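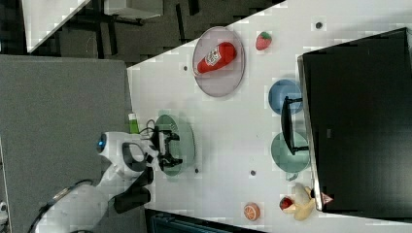

A student in the previous section objected that the lockstep model makes no sense once players are on different continents, because the slowest link sets the pace for all of them. The objection is correct for action games and mostly wrong for turn-based and real-time strategy games. The notes below cover both cases.

## Unit 5: Keeping game state in sync

Reading: the Cireo engine manual, chapters on the network layer and the replay format. Source trees for Lostik and Cadwaladr are on the course server under `/src`. Build both before lab.

### 5.1 Lockstep

Each client runs the full simulation. Only player commands cross the network. A command issued in turn *n* is scheduled to run in turn *n + 2* on every client, the issuing one included. If the commands for a turn have not arrived from every player, the simulation waits.

- Bandwidth depends on the number of commands. Unit count has no effect.
- All clients must produce bit-identical state from identical input.
- A late joiner needs a full state transfer or a replay from turn 0.

Lostik uses lockstep. A turn is 191 ms, so a delay of 2 turns gives 382 ms between click and effect. Players accept this if the client plays a sound or a marker at the moment of the click.

### 5.2 Sources of desync

Most desync reports in the Lostik tracker fall under one of these:

1. Floating-point results that differ between compilers or optimization levels. Lostik moved its path code to fixed point for this reason.
2. Iterating over a hash table whose order depends on memory addresses.
3. Calling the simulation random number generator from drawing code.
4. Reading uninitialized memory. Harmless in a debug build on one platform, fatal across two.
5. Mods loaded in a different order on different machines.

Detection: each client hashes its state at the end of a turn and sends the hash with its next command packet. On mismatch, both sides dump state to disk and the dumps are compared. In the sample dump for lab, the first mismatch is at turn 1930 on the map Skesville. The bug that caused it is earlier. Work backward from the first differing field, and check which code writes to it.

### 5.3 Client-server with snapshots

Cadwaladr takes the other route. The server owns the state. Clients send input and receive snapshots, each encoded as a difference from the last snapshot the client acknowledged. A lost packet costs nothing except a larger difference next time.

The client draws remote players slightly in the past, between two received snapshots (interpolation). It draws the local player ahead of the server by applying input at once (prediction), then corrects when the server's answer arrives. Correction steps:

```
state = snapshot.state
for input in pending:
 if input.seq > snapshot.last_seq:
 state = step(state, input)
```

Inputs with a sequence number at or below `last_seq` are dropped from the pending list. Forgetting this is the usual cause of a memory leak in student submissions.

`step` must be the same function on client and server. It need not be bit-exact, as small errors are overwritten by the next snapshot.

### 5.4 Cheating

Lockstep clients hold the full map, so hidden-map cheats are easy and cannot be seen by hash checks. Snapshot servers can leave out entities the player should not see. Neither model stops aim assistance.

### Lab

Build Lostik with the `desync-lab` branch, run two clients on Skesville, and find the faulty write. Hand in the patch and one paragraph on the cause. Patches that only silence the hash check get no credit.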